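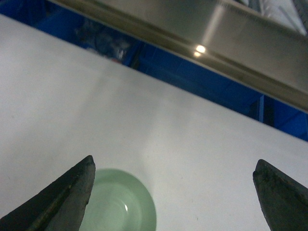 By the Drutik Product Information Desk
Updated November

Drutik Audience Response Console for Talk and Opinion Programs

The Drutik console is a desk unit for television and radio programs that discuss public affairs before a studio audience. It collects audience votes during a segment, totals them, and sends the result to the on-air graphics system. It is intended for producers who wish to report how a room responded to a guest or a monologue without relying on the volume of applause.

How it is used

Each audience member receives a handset at the door. The producer opens a question from the console, and votes are accepted until the question is closed. Results may be shown to the host only, to the studio, or to viewers at home. A question may be asked twice in the same program, before and after a debate, and the two totals displayed side by side.

The console does not record names. Seat numbers are stored only when the Seat Map option is turned on, and they are erased when the session is cleared. Stations that must keep voting records under their own editorial rules should export the session first.

Live and recorded programs

For recorded programs, each vote carries a time mark that matches the studio clock, so that editors can find the matching remark. Where a segment is shortened, the full vote should still be reported. Drutik recommends that any on-screen total be accompanied by the wording of the question as it was put to the audience — viewers often meet these clips later on social media, away from the rest of the program.

A studio audience is not a sample of the public. The standard graphics package therefore places the words "studio audience only" beneath every result. The label can be moved but cannot be removed.

Specifications

Handsets per console: up to 1,352
Base stations required: 2
Saved questions per session: 70
Handset weight: 39 grams
Graphics output: Wuvow format or plain text
Handset power: replaceable coin cell

Supplied with the console

Console, base stations, power supplies, network cable, printed operator guide and one year of software updates. Handsets are ordered separately in trays. The Tatier carrying case holds the console and one tray.

Compatibility

The console works with Wuvow graphics systems without further equipment. Stations using De Haan caption desks will need the De Haan adapter, which must be set up before the handsets are registered. Older Drutik handsets with a round button cannot be used with this model.

Ordering and rental

The console is available for purchase or by the season. Rental customers are asked to return all handsets with the cells removed. Requests for a demonstration should state the size of the studio and the graphics system in use.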